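Where Does a Movie Go Before It Gets to You?

A movie theater and your couch both want the same film. Guess who has to wait.
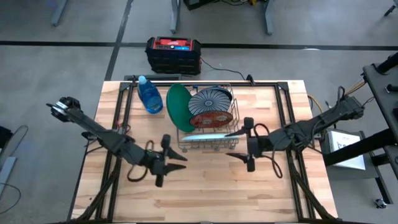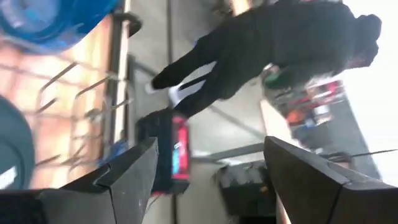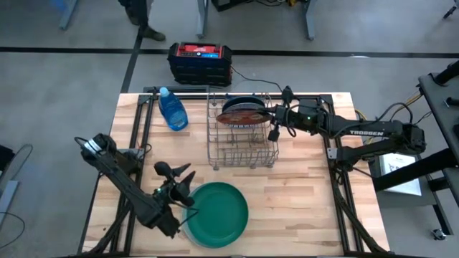
Nirwood, 19 Aug 2021

When a studio finishes a movie, it picks a place to show it first. Often that's a theater, which gets it all to itself for a while. Grown-ups call this a "window," though you can't see through it.

Say a ticket costs 5 dollars and 100 people come. The theater and the studio split the money - and the popcorn money stays with the theater. Now you know why they like you thirsty.

Later the film moves to streaming, where you can pause it whenever your brother talks.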